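Wuvside College Housing and Registration: Frequently Asked Questions

Last revised 2/16/25

These answers apply to undergraduate students at the Wuvside main campus. Graduate students and students in the evening program should use the separate pages for those groups.

REGISTRATION

When can I register for fall courses?

Registration opens in April. Your start time depends on the number of credits you have completed, not counting courses in progress. Students with more completed credits register first. The start time is shown in Plesus under Enrollment, and it does not change once it has been posted, even if transfer credits are added to your record later.

What is Plesus?

Plesus is the student records system. It holds your schedule, grades, holds, degree audit and mailing address. Course materials are not kept there. Those are on the course site for each class, and the instructor controls what is posted.

I have a hold. Can I still register?

It depends on the type. A financial hold or an advising hold blocks registration. A library hold blocks transcripts only. Open the Holds tab to see which office placed the hold. The Registrar cannot remove a hold placed by another office.

Advising holds are placed on all first-year students and on anyone who has not declared a major by the end of the second year. They are removed after the advising meeting, normally by the end of the next business day. If you leave the meeting to the last day before your start time, you may lose that start time.

How does the waitlist work?

When a section is full, you can join the waitlist if the section has one. If a seat opens, Plesus enrolls the first eligible student on the list and sends a message to the college email address. A student is skipped if any of the following is true:

The course would put the student over the credit limit.
The course conflicts with another enrolled course.
The student is already enrolled in a different section of the same course.

Being skipped does not remove you from the list. Waitlists are cleared at the end of the first week of classes. After that, the instructor's written permission is needed to add the course.

Can I be on the waitlist for two sections of the same course?

Yes. When you are enrolled in one, you are dropped from the other.

What is the difference between dropping and withdrawing?

A dropped course does not appear on the transcript. A withdrawn course appears with a W. The drop period ends first; the withdrawal period runs until the end of the tenth week. Neither is complete until it shows in Plesus. Telling the instructor that you plan to leave the course does not drop you from it.

Dropping below full-time status can affect financial aid, housing eligibility and, for international students, visa status. Check with the relevant office before you submit the change.

CREDITS AND TRANSFER

How many of my credits have to be earned at Wuvside?

At least 30, and these must include the final two terms before graduation. Study at an approved partner institution counts as Wuvside credit for this rule. Individually arranged study elsewhere does not.

Will my credits from another college transfer?

Credits transfer if the course was taken at an accredited institution, the grade was C or better, and the content is college level. How a course transfers is a separate matter. It may come in as a direct equivalent, as general credit within a department, or as free elective credit. Only the first kind reliably meets a major requirement.

The equivalency table lists courses that have already been reviewed. If a course is missing from the table, submit the syllabus through the transfer form. A catalog description is not enough for a review. Laboratory courses need the lab syllabus as well.

Do transfer grades count in my GPA?

No. The credits count and the grades do not.

Can I appeal a transfer decision?

Yes, once per course. The appeal goes to the department that made the decision and should include material that was not in the first submission, such as graded work or a reading list. An appeal that repeats the original file will be returned without review.

HOUSING

Do first-year students have to live on campus?

Yes, unless they live with a parent or guardian within commuting distance, are married, or have a dependent child. Requests for an exemption are made on the housing application.

Which halls are open to first-year students?

Amin Hall and Kaveo Hall. Amin Hall has 237 beds, mostly in double rooms with a shared bathroom on each wing. Kaveo Hall has 496 beds, arranged in suites of six with two bathrooms per suite. Both halls have laundry on the ground floor and study rooms on every floor. Study rooms are not reservable.

Kaveo Hall costs more per term. The rates are on the housing rates page — the rate does not depend on the meal plan, which is billed separately.

How are rooms assigned?

Assignments are made in the order in which completed applications are received. An application is complete when the form, the deposit and the health record have all been received. An application missing one of these keeps no place in the order.

Roommate requests are honored when both students name each other and both rank the same hall first. A request for a suite must be mutual among all members of the group.

Can I change rooms?

Room changes are closed for the first two weeks of each term. After that, submit the request in the housing portal. Direct swaps between two students are usually approved. Requests to move to an open bed depend on space. Moving without approval is charged as improper occupancy, and you may be told to move back.

Do the halls close over breaks?

Both first-year halls stay open during fall and spring break. They close over winter break. Students who cannot leave should apply for winter housing, which may be in a different building and is billed by the night.

FEES AND REFUNDS

When is tuition due?

On the date shown on your statement. Statements are issued electronically; no paper copy is sent. If you are on the payment plan, the first installment is due on the same date as the full balance would be.

What happens if I pay late?

A late fee is added and a financial hold is placed. The hold is lifted when the past-due amount is paid. Payment by bank transfer can take several days to post, and the hold stays in place until it does.

Is the housing deposit refundable?

It is refundable in full until the housing contract is signed. After signing, it is applied to the first term's charges and cannot be refunded separately.

Can I get a refund if I leave during the term?

Tuition is refunded on a sliding schedule that ends after the fourth week. Fees are not refunded after the first day of classes. Housing charges follow the terms of the contract — these differ from the tuition schedule, and the two should be checked separately.

GRADUATION

How do I apply to graduate?

Submit the graduation application in Plesus two terms before you expect to finish. The application starts a manual check of the degree audit. You will be sent a list of any requirements that are still open. Taking part in the ceremony does not mean that the degree has been awarded.

My degree audit shows a requirement as unmet, but I took the course. What should I do?

Check first whether the course is listed at the bottom of the audit under Unused Credits. A course placed there has been recorded but not applied to a requirement. Your adviser can submit a substitution or an exception form. Students cannot submit either form themselves.

What name is printed on the diploma?

The name entered on the graduation application. Accents and other marks are printed as entered. Changes after the print date require a replacement diploma, for which there is a charge.

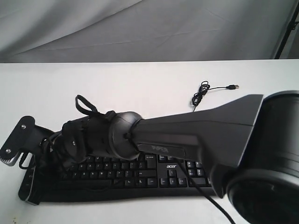 Parvathi Rajan: The waitlist answer should mention prerequisites too. I was first in line for a statistics section and got skipped when a seat opened, and the Registrar told me my transfer course had come in as elective credit, so it didn't meet the prerequisite. Does a pending appeal hold your place, or do you have to wait until the decision is in Plesus?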